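**Brown paper on a long table: does it hold up for a drinks and snacks afternoon?**

Posted by Szymon Laskowska

We have a long table to set up for an afternoon in April, with bottles, mugs and a spot for cutting lemons. I don't own a cloth that's anywhere near the right size. The cheapest one I found was wrong by 76 cm and would have needed a second one next to it.

I have a roll of brown paper left over from moving house. Has anyone used it as a table covering? My worries are wet patches under the fruit, and the paper sliding when people lift things off it. I also need to work out where everything goes. I've got a mug tree, a wire rack for mugs, a bottle rack and a couple of bowls.

**Waldemar Sikora**

Just buy a plastic one. Wipes down in a minute.

**Grażyna Malinowski**

I've used brown paper for years, for the craft table at Dulletthorpe and for meals. It's fine if you get a heavy one. The thin stuff they put in parcels tears as soon as it's damp. If yours came off a removals roll it is probably thick enough, but wet a corner and rub it with your thumb to find out.

Tape it underneath, on the long sides first, then pull the ends tight. Masking tape comes off cleanly. Parcel tape took the varnish off mine.

For the lemons, keep all the cutting on a board. Put the whole fruit next to it straight on the paper, that does no harm. Keep a folded cloth close by for the knife and for drips.

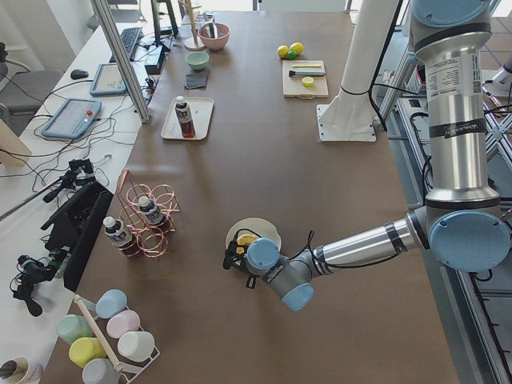 Mugs go upside down on the wire rack at one end, so people start there and work along. I'd put the bottle rack on the same half of the table and leave the cutting board well away from it, otherwise you get a queue in one place. Bowls can go towards the back. If a bottle won't fit the rack, lay it on a tray so it can't roll.

Don't put the mug tree right on the edge. Mine is a Panoren one with a small base and it goes over if you take the mugs off one side only.

**Renzo Sanna**

Agree with Grażyna on the tape. One more thing, cut the paper 16 cm longer than the table at each end. I cut mine flush once and it crept up as soon as I taped the sides.

It goes in our recycling afterwards if there's no food on it, but check with your council.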